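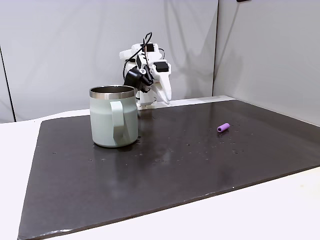
Snežana Obradović wanted to know why a cold bathroom mirror mists up and the towel next to it doesn't, and could we please do that before the sums. Yes. Starting there.

Heat and damp at home — session six notes, Gornham evening course

Air holds water as vapour. Warm air can hold more. Cool it enough and some has to come out as liquid. Temperature where that begins = dew point. Learn this one, it comes up every time.

Mirror: smooth, cold, water can't soak in, so you see it. Towel: soaks it up. Same air, same room, water may well be going into both. You just don't notice the towel.

Droplets. Water pulls itself together (surface tension). On a surface it doesn't like much, it beads. On very clean glass it spreads out flatter, nearly a film. Wax, grease, some plastics — beads. Small drops stay rounder, big ones sag under their own weight. Two drops touch, they join.

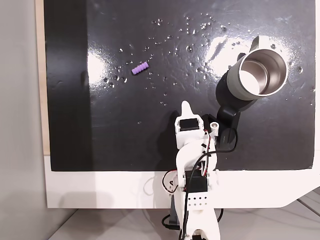
Fig. 2. Water beads of different sizes, glossy black surface

Drying. Not the same as boiling, please don't write that in the coursework. Evaporation goes on at any temperature. Faster if: warmer, drier air, air moving, more surface. Spread a spill thin and it goes sooner than if left as beads. Evaporation also takes heat away with it, hence wet hands feeling cold in a draught.

Three routes for heat loss:
Conduction — through the stuff itself, touching.
Convection — moving air or liquid carries it off.
Radiation — straight across, no air needed. Shiny metal is poor at it, matt paint is good at it.

A hot drink loses heat by all of these plus evaporation off the top, which is a big share with no lid. Double wall with a gap cuts the conduction. Does little for the open top, so put the lid on.

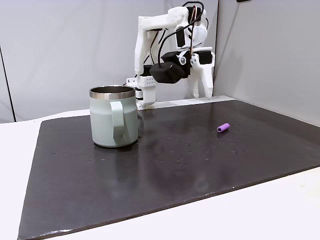 Fig. 3. Mug, pale mint green

Homework (Promthorpe group too): 300 ml hot water, any cup, no lid. Take the temperature at the start, then every few minutes. Stop at 49 degrees and write down how long it took. Repeat with a saucer on top. Same start temperature both times or the comparision is no use. Plot both on one graph, time along the bottom.

Reading: McKinnon, page 38 onwards, the part on cold bridges. Skip the box on lofts, we did that in May.

Wemwood people — your thermometers are still in the cupbord, please collect.

Next time: window frames, trickle vents, why the corner behind the wardrobe goes mouldy first. Bring the graph.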